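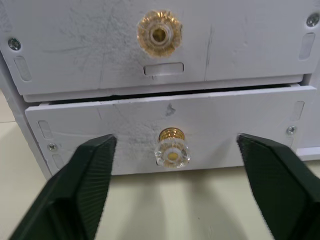 4.2 Fat as a race fuel: what the club runners told us

The most exciting part of this work, for us, was how differently the two groups talked about the last hour of a long run. Runners on the higher-carbohydrate plan nearly all spoke about timing -- when to take a gel, when to drink, how to get through the flat patch after the halfway mark. Runners on the low-carbohydrate plan hardly mentioned timing at all. They talked about pace. Several said they could hold a steady effort for far longer than they expected, and then found they had very little left when the group surged on a hill.

This fits well with the lab results in Section 4.1. At easy and moderate effort, the low-carbohydrate group burned much more fat than they had at the start of the study, and the change was already clear at the January visit. At hard effort they used more oxygen to run at the same speed. That is a real cost, and in a short race it could easily decide who wins. In a long one the picture is a good deal more open, and we think that makes it one of the most interesting questions in endurance sport right now.

All 26 runners came from the Kashyap and Pova clubs and had trained together for at least one full season. We were very lucky in this group! They kept food diaries with real care (502 daily entries passed our checks), and they turned up for early morning treadmill tests in good spirits. Daily energy intake was set for each runner by Sandhu and Vishwakarma, up to 3000 kcal in the heaviest training weeks, and protein was kept the same in both plans so that only the balance of fat and carbohydrate changed.

Figure 3 shows fat use against running speed for each group. The two lines sit far apart at the slow end and draw together as speed goes up, much as Thakur and Van Wyk found in their earlier work with rowers. What we did not expect was the spread within the low-carbohydrate group. A few runners adapted quickly and strongly, while others had barely moved by the final visit, even with diaries that looked almost the same. Training history explains part of this. Sleep may explain some more, but we did not measure it well enough to say.

Figure 3. Mean fat use (grams per minute) by treadmill speed, final visit. Solid line: low-carbohydrate plan. Dashed line: higher-carbohydrate plan.

Pal has suggested a mixed approach, with low-carbohydrate training on easy days and normal fueling before hard sessions and races. We like this idea a lot, and several of the runners had started asking about it before we did. It was outside the present design, and a follow-up with the Pova group is being planned.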